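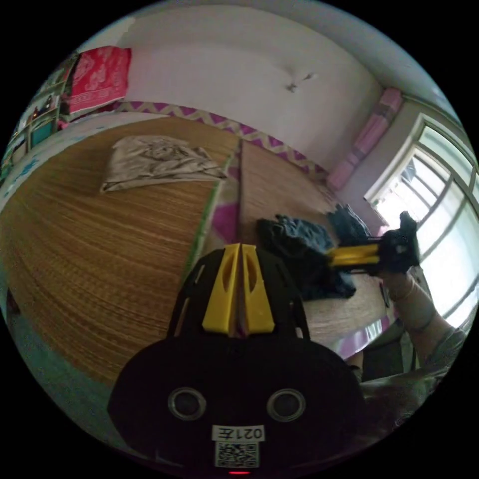 Both grippers over the mats, left one label up. Right one in hand by the window.

Ticket 114 – left gripper drops to slow polling, fingers lag
Status: open
Opened: 3 August 2019
Build: Ornar pair, home build, yellow fingers, Cui firmware on both

Problem: left unit lags on close. Right unit fine with same firmware, same cable length. Happens after 10 minutes or so of cloth work, never on the bench.

Tried so far:
– swapped USB cables left/right. No change, fault stays with left
– reflashed left. Fine for one run then back
– baud down a step. Worse
– new fingers, same print file. No diffrence
– servo log: 98 missed reads out of 2,000. Right unit logs zero

Update 1
Thought it was thin cloth slipping and the log was a red herring. Went to denim so there's something to bite on.
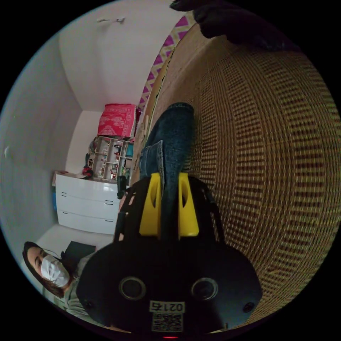

Left unit on the jeans, fingers closed on the fabric. Red LED lit.

LED doesn't tell us much, it only shows power on this board. Missed reads the same with denim so it isnt the cloth. Fingers grip ok once they get there, it's the delay.

Update 2
Wiggled the servo connector by hand with log running. Missed reads jump when the lead is pushed toward the body. Crimp looks ok from outside. Suspect the Steris hub board end, housing is tight there and the lead bends hard.

Next:
– open left body, reroute lead, recrimp
– rerun same log, 2,000 reads, denim only
– if still bad swap hub boards left/right

Spare hub has to come from Fustville, won't be here till September. Leave ticket open. Dont close as duplicate of the cable one, different fault.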